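Overexposed white table in handheld gripper demos - re-record or keep?

Posted in: Data collection > Handheld devices

tablefan_dornum
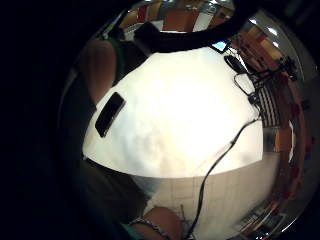
I am putting together a set of demonstrations for a pick-and-place policy, recorded with a handheld gripper and a wrist fisheye. The target is 4000 episodes. The task is simple: approach a phone lying flat on a table, grasp it by the long edges, lift, and put it down at a new angle. Episodes are cut to 12 seconds or less and the camera runs at 60 frames per second.

The trouble is exposure. The table at our Dornum site is plain white and the middle of it clips to nearly pure white in most episodes. The phone is black, so it stands out well enough, but there is almost no texture on the table for the visual tracking to hold on to. Trajectories from the tracker are fine near the table edge, where the floor tiles and shelving are in view, and drift when the gripper goes low over the centre. I have measured 6 mm of drift between start and end on a closed loop, and that is larger than the margin I have on the grasp.

Two things I would like to settle before recording any more:

Is it worth fixing the exposure manually, given that the rest of the room then goes quite dark?

Should I clear the cables and other small items off the table, or leave them? I left them in on purpose for variety, but a long black cable hanging over the edge is now in a large share of the episodes and I am worried the policy will learn to use it as a landmark.

Mapping pass is done once per session, before the first episode. Tracker is the Mostov build, default settings apart from the lens model.

gridline

Lock the exposure. Auto exposure is the larger fault of the two, as the brightness of the same spot changes with height above the table, and the tracker sees that as features appearing and disappearing. Set it with the gripper at its lowest working height over the middle of the table, then go down one further stop. Dark shelves at the rim of the fisheye are not a problem. The tracker needs corners and edges, and it will find them at low brightness long before it finds any on a clipped surface.

On the drift:

- Redo the mapping pass with the exposure locked. A map made on auto will not match well afterwards.
- Move slowly during mapping and include several low passes over the centre of the table, coming in from different sides.
- Put a matt cloth or a sheet of printed paper on the table for part of the set. A busy pattern is fine. Do not use it for all of the set or you have only swapped one background for another.
- Check the gain as well as the shutter time. At 60 frames per second the shutter can be short, and motion blur in the low pass costs you as many features as the clipping does.

As for the cables, leave them, but move them. Clutter in a fixed position is worse than no clutter. We shift everything that is not the target object every dozen or so episodes, and the table itself once a session. If the cable is over the right-hand edge in every episode from Dornum, then yes, the policy can pick that up, particularly with a wide lens that keeps the edge in view for most of the approach.

I would not throw away what you have. Run the tracker again on the old episodes with a mask over the gripper and hand area, reject any that lose tracking for more than a few frames, and see what is left. When we did this on the Cisneros kitchen set, most of the losses were in the low passes and the rest were usable.

pk_bench

just use a different table. we had the same with a white one and changed to a brown one and it went away

tablefan_dornum

Locked exposure and a new mapping pass have brought the loop error down to a level I can work with. I have not tried the cloth yet. The brown table is noted, but the policy has to run on the white one in the end, so it stays in the set. Reprocessing the old episodes will have to wait until Saturday - the machine is busy with the Codstead data until then.

Related threads

Gripper width reads zero at start of episode
How many operators for one task?
Mask shape for fisheye on wrist mount
Codstead set: episodes with no lift
Reflections from phone screens and depth estimates
Time offset between camera and IMU after firmware update

Contact | Posting rules | Copyright the posters | Back to top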